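Picking up a cloth with two arms: a step-by-step for new club members

Pivcombe Robotics Club, build and drive notes, October 31, 2021

You should have done the single-arm exercises before starting this one. If you can pick up a foam block and put it down on a mark without knocking it over, you are ready. Work in pairs. One person drives, the other watches the table and keeps a hand near the stop button.

What you need

The two-arm table, switched on and homed. One plain cloth from the Cotier box, in a colour that stands out against the white top. The log sheet. The Langlois drive program, already open on the bench computer.

Step 1. Check the cables

Look along both arms from the wrist to the base. The camera cable should be tied to the forearm and have a good loop of slack at the elbow. Move each arm by hand through its full reach with the motors off. If the cable goes tight at any point, cut the tie and fit it again further along. Do not drive an arm with a tight cable. We lost a connector that way in February and it took two evenings to put right.

Step 2. Set the speed

Set the speed limit to 48 per cent for both arms. Once you have ten clean runs in the log you may go up to 75. Leave 100 alone unless a mentor is at the bench.

Step 3. Put the cloth down

Drop the cloth in the middle of the table and leave it as it falls. Do not smooth it out. A cloth laid flat by hand is harder to grip, as there is no raised edge for the fingers to get under.

Step 4. First grip

Use the left arm. Bring the fingers down over a fold near one corner, with the tips just above the table, and close slowly. Watch the wrist camera view for this part and not the table. Lift a short way and stop. If the cloth slips out, open the gripper, back off and try another fold.

Step 5. Second grip

Look for a free corner. It will often be hanging under the first one. Bring the right arm in from its own side with the gripper pointing across the table, and close on the corner. If you cannot reach it, lower the cloth until part of it rests on the table, then try again. Keep the elbows apart. They stick out further than you expect when both wrists are near the middle.

Step 6. Stretch the top edge

Move the arms apart in small steps until the edge between the grippers is nearly straight. Stop there. Pulling any harder will drag the cloth out of the fingers, and the gripper motors get hot if they have to hold against each other. A small slope from one side to the other is fine. So is a lower flap that has not opened out yet, as you will deal with that in the next exercise.

Step 7. Save the run

Hold still for a moment, then press save. Name the file with your team number and the run number. The Prirnitell drive has room for 1000 runs, so delete any where the cloth left the table.

Common faults

Gripper closes on nothing: you are too high. Come down a little and try again.

Both arms stop together: the program thinks they are about to touch. Back the right arm off first, then clear the warning.

Camera view freezes: check the plug at the wrist before you restart anything.

When you finish, open both grippers over the table, send the arms home and switch off at the wall. Fill in the log sheet before the next pair takes over.

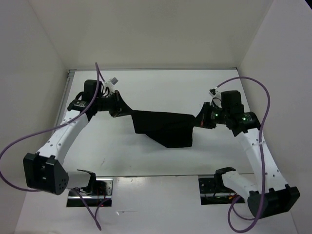 The next exercise starts from the end of step 6 and covers laying the cloth down flat and making the first fold. Read it through before you come, and bring your log sheet with you.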